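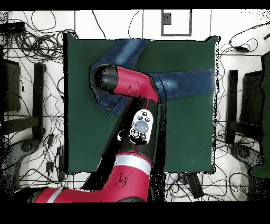 Priltitz floor cell for cloth handling
Kit page, home and shared workshop build

The Priltitz is a single-arm floor cell for practising work on soft goods: picking up, spreading and folding clothes. It is sold as a kit of parts without the arm. Most builders already own one, and the cell does not depend on a particular make. It goes together on any flat, hard floor with hand tools.

What is in the kit

Work mat, dark green, matt finish
Upright posts with feet
Overhead camera bracket
Power distribution box, fused
Cable set with spare ties
Printed build guide

Not supplied: arm, gripper, camera, computer, clothes.

The mat

The mat is plain green with no print or grid. Blue denim, white cotton and most greys separate cleanly from it under ordinary room lighting. Red and black arm casings also stand out well, so the arm can be masked by colour before the cloth is measured. Dark green garments will not work on this mat. Corners may lift after storage – roll the mat the opposite way overnight before fitting.

Choice of garment

Jeans are the recommended first test. Denim is stiff enough to hold a fold and heavy enough to stay where it is put. The difficulty is at the waistband and seams, where several layers lie together and a shallow grip takes only the top one. Lay the garment towards the far half of the mat and keep the near half clear for the arm to cross. T-shirts are the next step and need a lighter touch. Knitwear is not advised until the rest is working.

Setting the arm

Fix the arm base at the near edge of the mat. Before any powered movement, check that the gripper can reach the far corners without the elbow locking straight. Set the lowest permitted height with the mat in place and no cloth on it, then raise that limit by 3 mm. This gives enough pressure to bunch denim without dragging the mat. Speed should be held to 350 mm per second at the tip until the limits have been proved.

Cables

Cable lengths are generous to suit different rooms. Spare length can be left on the floor outside the mat, provided no loop can reach the arm. Keep camera and power leads on separate sides where possible.

Build notes

Nasrin Rostami and Charalambos Liapis built the first cell in a shared workshop in Camacho. Assembly took them 7 hours, including calibration. Their settings file is supplied with the guide and is a fair starting point, but the camera must be calibrated again on site.

Spares

Mats, feet and fuses are available singly from Ornura. Quote the kit number printed on the power box.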